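Unit 2: Handling and Portioning Onions
Ngata Kitchen Skills Course, Level One

Read these notes before the practical. Bring your apron and the Sikalis workbook. Knives are provided.

Choosing onions

Yellow onions are used for most cooked dishes in this course. Red onions are milder and go mostly into salads and pickles. Look for a firm bulb with a closed neck. A soft spot near the top usually means rot in the inner layers, so press there first. Green shoots are safe to eat, but the bulb will have lost flavor and texture.

Setting out the station

Put a mat down before anything else. It keeps dishes from sliding and makes spilled skins easy to gather. Use a plate for whole onions and a bowl for the cut pieces. Keep the two apart so there is room to work between them. Only bring out what you need for the next step. The cutting board comes later, once the onion has been checked and weighed. 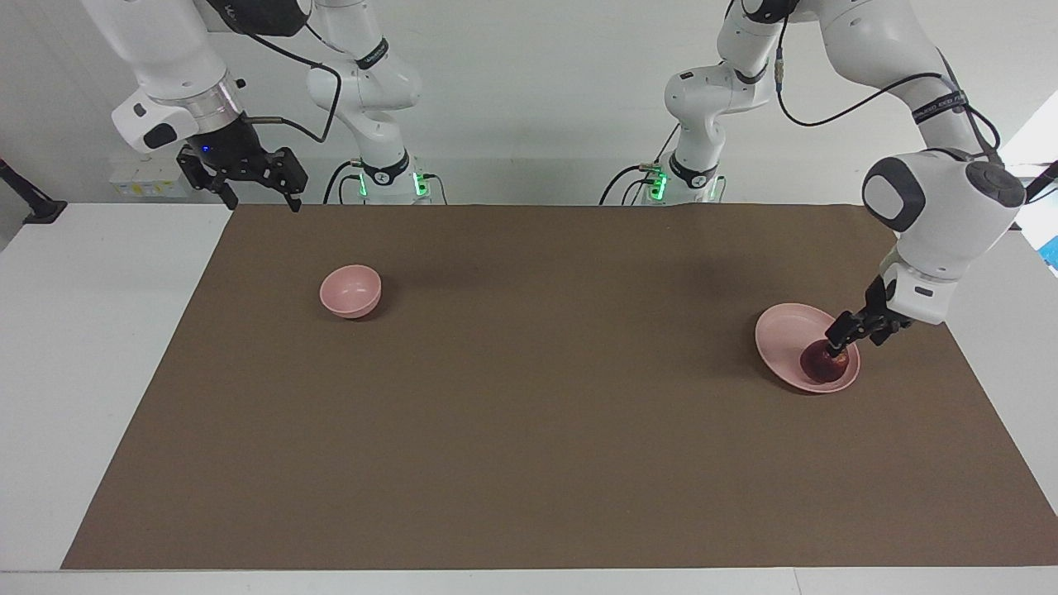 Weigh each onion whole and write the figure in the first column of the workbook table. Peel it, trim both ends, and weigh it again. The difference is your trim loss. In last term's class, one batch weighed 417 grams whole and lost 29 grams to skin and ends. If your own loss is much higher, you are probably taking off a good outer layer with the skin.

Cutting

Halve the onion from top to root and lay each half flat side down. Leave the root attached while you slice, then cut it away at the end. For the salad exercise, each portion is 80 grams of thin slices. For the pickle exercise, cut rings and keep them as even as you can.

Red onion will stain pale plastic if it sits. Rinse bowls and plates in cold water as soon as they are empty, then wash as usual.

Storage

Whole onions go in the Zisus rack, away from the potatoes. Cut onion goes in a lidded container in the refrigerator, labeled with your station number.

Before the next unit

Complete the trim loss table and work out the loss as a percentage of the whole weight. Read the section on root vegetables, up to the page on carrots.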